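手持ちグリッパーで集めた両手デモ、日差しと影の変化にどこまで強くできますか?

カテゴリ:ロボット学習/模倣学習/データ収集
投稿者:もちづき工房

こんにちは! 手持ちグリッパーで果物を箱に入れるデモを集めて、模倣学習で方策を学習させています。ロボットアームを動かさずにデモだけ先に集められるのが楽しくて、最近は休みのたびに果物をつかんでいます。リンゴをつかむ瞬間の、指のパッドが左右からきゅっと当たる感じがカメラ越しでもわかるのがすごく好きです。

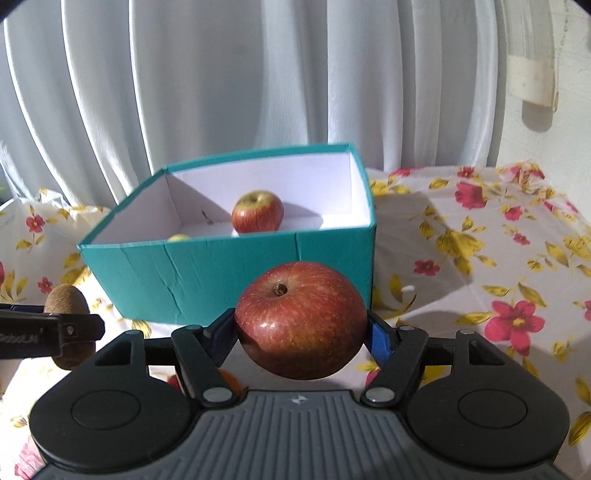 Norkmont、2025年4月29日

構成から書きます。両手に一台ずつグリッパーを持ち、それぞれに広角カメラが付いています。入力は左右の手元画像と指の開き幅、出力は現在の手先から見た相対軌道です。方策は拡散モデル系で、画像エンコーダは事前学習済みのものを低い学習率で一緒に更新しています。ここまでで1457本のデモがあります。

やりたいのは単純で、テーブルの上の果物をひとつずつ箱に入れる、それだけです。リンゴは本当によくできるようになりました。学習後に初めて実機でリンゴが箱に収まったときは声が出ました! 軌道もなめらかで、箱の縁の手前でちゃんと高さを取ってから下ろします。縁を越えるなんてどこにも明示的に教えていないのに、デモの中から拾ってくれるんですよね。

困っているのは光です。テーブルは窓際で、白いカーテン越しに日が入ります。午前と午後で布の上の影の向きが変わり、時間帯によっては箱の内側が半分だけ明るくなります。デモと近い時間帯に評価するとうまくいくのに、時間をずらすと急に把持の直前で迷い始めます。具体的には次のような挙動です。

・果物の真上まで来て、指を閉じずに小さく往復する
・グリッパー自身の影が布に落ちているとき、影のほうへ少し寄る
・箱の中の明るいところと暗いところの境目あたりで、離すタイミングが早くなる

テーブルクロスが赤い花柄なのも気になっています。果物も赤やオレンジなので、花を果物と取り違えているのかもしれません。ただ、花の上に指を下ろして閉じようとしたことは一度もないので、自分では影のほうを疑っています。

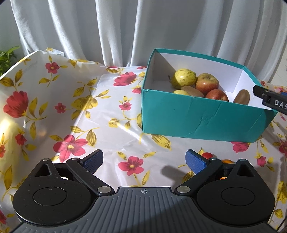 指を開いた状態。小さな果物は右側の腕の陰に隠れやすい位置。

もうひとつ迷っているのが、小さい果物の扱いです。手元カメラは近くのものが大きく写るので、リンゴくらいの大きさだとつかむ直前まで見えています。ところが小さな果物は、腕のリンクの後ろに入ると画像からほとんど消えます。デモをしている自分は上から目で見て位置を知っているから迷わずつかめるのに、方策には見えていない。これは「人が知っていてロボットが知らない情報」で動いているデモになっていそうで、よくない予感がします。

試したことも書いておきます。

明るさとコントラストのランダム変換は入れました。少し良くなりましたが、影の形そのものは変わらないので限界がある感じです。色相の変換は強くしすぎるとかえって悪くなりました。画像の切り抜きも試しましたが、魚眼の周辺を切ると、もう片方のグリッパーが見えなくなって両手の協調が崩れます。これは面白い失敗でした。右端にちらっと写る相手の指先を、方策はちゃんと使っていたみたいです!

聞きたいのは、影に強くするにはデモの集め方を変えるべきか、学習側で頑張るべきか、それと隠れた果物のデモは捨てるべきかどうかです。同じような収集をしている方、ぜひ教えてください。

投稿者:Ibrahim Dauda

とてもいい記録ですね、読んでいてわくわくしました。私はTranauというプロジェクトで似た両手の片付けタスクをやっています。先に答えを書くと、影については集め方を変えるほうがずっと効きます。隠れた果物のデモは捨てないで、最初の数秒だけ直してください。

まず影から。私たちの場合、最初は同じ午後にまとめて録っていました。そうすると光の向きがデモの順番と結びついてしまいます。たとえば「最初に大きい果物を片付け、後半に小さい果物を片付ける」という順で録ると、小さい果物は必ず夕方寄りの影と一緒に出てきます。方策から見れば、影の長さが「次にどのくらいの大きさの物をつかむか」の手がかりになるわけです。画像変換ではこの結びつきは切れません。

そこで時間帯を8つの枠に分けて、それぞれの枠で果物の種類と箱の位置をくじ引きにしました。全体の本数は増やしていません。400本をこのやり方で録り直し、元のデータの同じ本数と差し替えただけです。それで時間をずらした評価での往復運動がほぼ見られなくなりました。本数を足すより並べ方を混ぜるほうが効くというのは、私にはかなりうれしい結果でした。

自分の影に寄っていく現象は、うちでも見ました。デモでは把持の直前に必ずグリッパーの影が果物に近づくので、影と果物の位置がいつも相関しています。対策として、つかまずに引き返す動きを混ぜました。果物のない場所まで手を下ろし、そこから果物へ向かい直すデモです。影だけがある場所では閉じない、という例が入るので効きます。ただし多く入れすぎると、本番でも無駄に寄り道するようになります。うちでは全体の6%で止めました。

隠れた果物については、「人だけが知っている情報」という見立てに賛成です。解決は簡単で、デモの最初に手首を少し傾け、果物がカメラに入ってから近づくようにします。やってみると人間にはまどろっこしい動きですが、学習後の方策が自分からのぞき込むように動くのは感動しますよ! 既存のデモは、果物が画像に現れる前の区間だけ落とせば残りは使えます。

観測の履歴を長くする手もあります。一度見えた果物が腕の後ろに入る場合には効果がありました。でも最初から見えていない場合には当然効きません。順番としては、のぞき込みを先に試すのをおすすめします。

花柄の布は私なら替えません。果物と似た色の模様があると、エンコーダが色だけに頼れなくなります。心配なら無地の布でも少し録って、両方で評価してみてください。

投稿者:nemuri_ika

カーテンを遮光のにして照明つければいいのでは。うちはそれで終わりました。

投稿者:Anozie研究メモ

照明の固定も評価を安定させるには悪くないと思いますが、質問者さんは時間帯に強い方策がほしいのだと読みました。なので補足だけ。

評価を先に作っておくと、あとがとても楽になります。私はDrokonという小さな評価用スクリプトを自分で書いて使っています。やっていることは、開始時の画像を重ねて表示し、果物と箱の初期位置を毎回そろえるだけです。これがないと、影が原因なのか置き方が原因なのか区別がつきません。位置をそろえて時間帯だけ変える、時間帯をそろえて布だけ変える、という比較をすると、原因が見えてきます。

あと、箱の中の明暗で離すのが早くなる件ですが、影のせいとは限らない気がします。箱に果物がたまってくると、同じ高さで離しても下の果物までの距離が変わりますよね。空に近い箱のデモと、いっぱいの箱のデモの比率を見てみてください。日中ずっと続けて録っていると、箱の埋まり具合と光の向きも一緒に動いているかもしれません。

露出の自動調整も確認したほうがいいです。箱の白い内側が画面に入ると全体が暗くなるカメラがあります。固定できるなら固定、できないなら露出の値も一緒に記録しておくと、あとで調べられます。

投稿者:もちづき工房(追記)

みなさん、ありがとうございます! Ibrahim Daudaさんの「録る順番と影が結びつく」という話に、思わず膝を打ちました。思い切り心当たりがあります。2月に録り始めたころの分を見直したら、リンゴは早い時間、キウイは遅い時間に固まっていました。単に手前に置いてあったものから順に使っていたせいです。

Anozie研究メモさんの指摘も当たりでした。箱がにぎやかな状態のデモを並べてみると、日がよく差し込んでいるものばかりです。果物どうしが重なっていて、上に乗っているものまである状態だと、指を開く高さも自然に上がります。人間の私は果物の山を見て高さを決めていたのに、方策のほうは壁の明るさでも説明できてしまうわけですね。

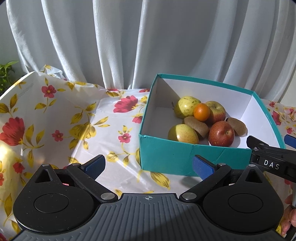

そこで、箱の埋まり具合もくじ引きの項目に入れることにしました。始める前に「ほぼ空」「半分」「山盛り」の札を引いて、それに合わせて果物を詰めてから録ります。時間帯の枠と組み合わせると表のマスが多くなりますが、均等に埋まらなくても、光と埋まり具合が一緒に動かなければいいと考えています。

のぞき込みのデモも少しだけ録ってみました。両手だと、片方が箱の縁のそばで待っているあいだにもう片方が傾ける形になって、慣れるまで手首がつりそうです。でも再生すると、果物がリンクの陰からちゃんと出てくるのがわかって、これはいけそうだと思いました。待っている側の手がデモごとにふらふらするので、待つ場所は決めておいたほうがよさそうです。

遮光カーテンの案は、比較用の条件として使わせてもらいます。暗くして照明だけで評価した結果があれば、差がどこから来ているか見やすくなりますよね。

露出は自動のままになっていました。今夜のうちに固定して、明日の朝の枠から録り直します! 布は花柄のまま続けます。

投稿者:Ibrahim Dauda(返信)

待つ側の手は、毎回同じ一点に止めるより、箱の横の狭い範囲でばらつかせるほうがいいですよ。完全に固定すると、そこから少しずれただけで復帰できなくなることがありました。札を引く方式は私も取り入れます。録り直した分の結果が出たら、ぜひまた書いてください。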